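Ninwood Residents Forum - Housing Matters
Thread: Marks on walls and the deposit inspection

Prenance_Office
Oct 29, 2026
Residents are reminded that bedroom walls are assessed at the end of each lease. Beds should be made or stripped before the inspector arrives.
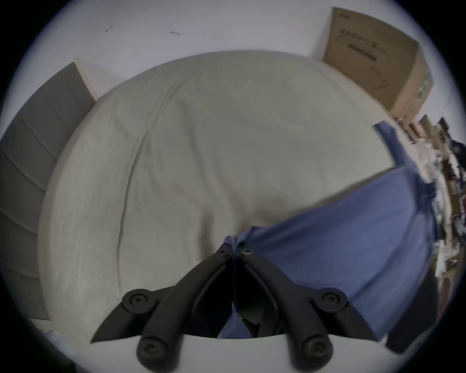

Reply 1 - Savolainen78
The notice does not state whether small pen marks are chargeable. My lease, section four, refers only to "damage." I would not consider a mark of this kind to be damage. 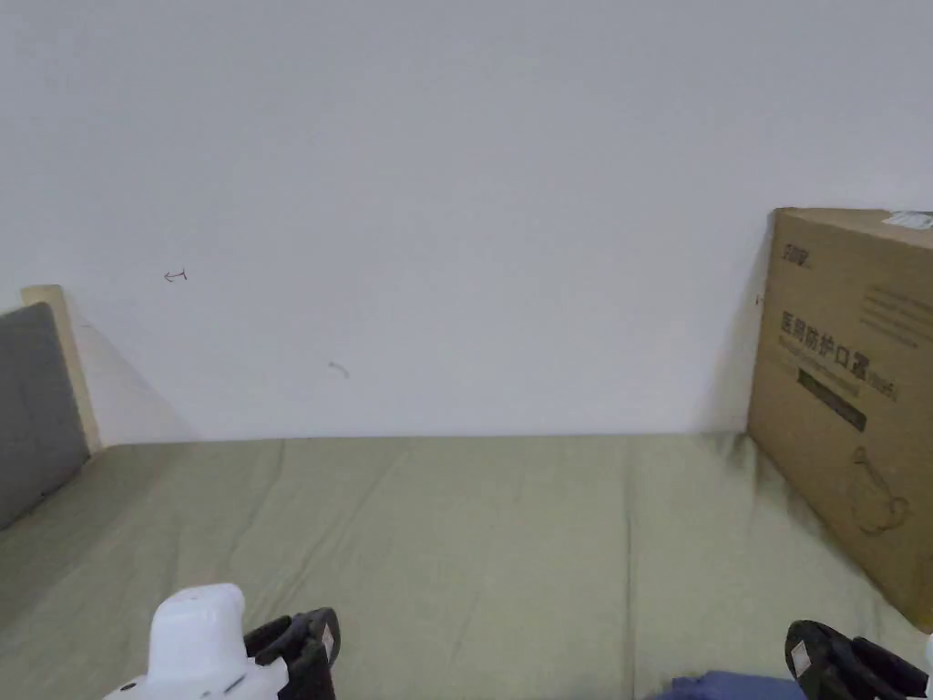
A charge of $514 for repainting a full wall would be out of proportion, and I request that the office publish its rates.

Reply 2 - Oskari Riihimäki
I respectfully disagree. Ink is not ordinary wear, and the next tenant should receive a clean wall. Clothing and bedding are a separate matter - they belong to the tenant and are not assessed.

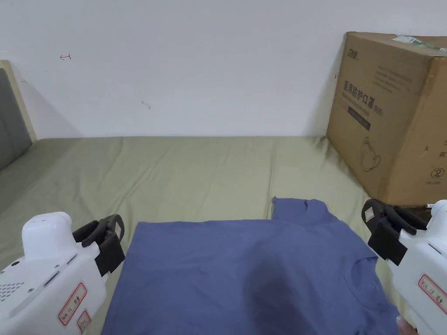

The lease does allow tenants to touch up paint themselves, provided the color matches.

Reply 3 - Savolainen78
Section four says nothing about color. Please cite the page.

Reply 4 - Prenance_Office
Rates will be posted in November.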